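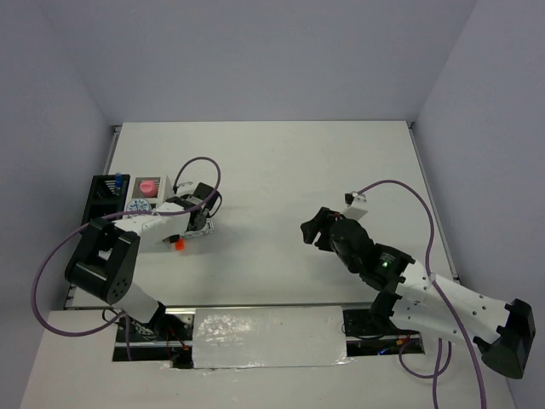
The two-arm cell at Windero, purple cables and all.

So the left arm dropped out again on Saturday. Same fault as in April: the wrist joint loses its signal for a moment, the controller panics and everything stops dead, usually while the gripper is closed on something. That makes 4 times now, and I've stopped believing the official explanation.

The official explanation, from Matúš Danko at Celetex (they wrote the controller software), is "electrical noise". Fine. Noise from where? He sent us a patch which makes the controller wait a bit longer before it gives up. I'm sorry, but a longer wait is a way of not hearing about the fault. If the arm has lost track of its wrist, I want it to stop, and I want it to stop before my fingers are anywhere near it.

My money is on the cable. It loops out wide and comes back over the forearm, and every big swing tugs it a little. Iveta Halás swapped the connector two weeks ago and we got seven good days out of it, which Celetex now counts as proof their patch works. 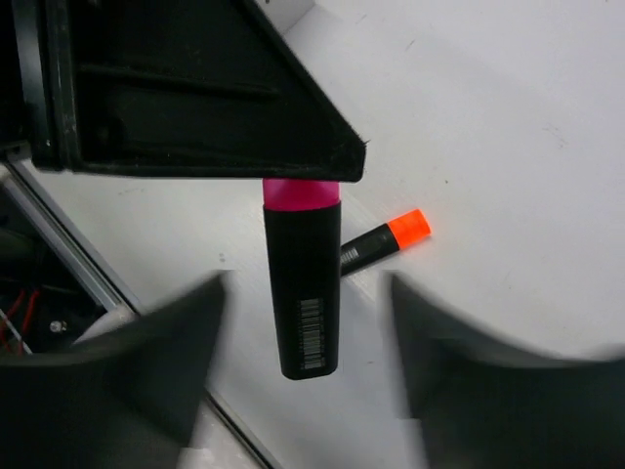
We're back on the pen job for testing, mainly highlighters, as they're cheap and don't break when they fall. Iveta wants 12 hours without a stop before she'll sign anything. I think that's generous. The April fault took longer than that to show up, and the log had no colour coding or anything to flag it, just one grey line I nearly scrolled past.

Until then the rule is power off before you reach in, patch or no patch. Peter Rusnák reckons I'm being dramatic. Peter works from home.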